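About Prarkel

Prarkel tests seals, closures and hinged lids for makers of household goods. The laboratory is on the Hollville industrial estate and occupies 614 square metres on one floor. It was set up by Mäkelä, a maker of moulding tools, and has traded under its own name since the lease was signed.

Our work falls under two headings. Leak testing covers immersion, inversion and pressure decay. Ageing covers repeated opening, dishwasher cycles and storage at fixed temperatures. A standard ageing run is 2,420 openings at 40 degrees, with compression set measured at the start, at the midpoint and at the end.

Samples should arrive unwashed and in retail condition, with labels left on. We ask for 30 pieces per design, taken from a single production batch.
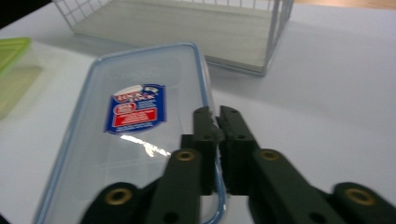
Reports are issued as a signed document with the raw readings attached. Results are given per piece, and we do not publish averages without the spread. Retained samples are kept until the end of the following March and then recycled.

Overflow storage is at our Skorkari unit, which does not accept deliveries from clients.

Page last revised June 9, 2022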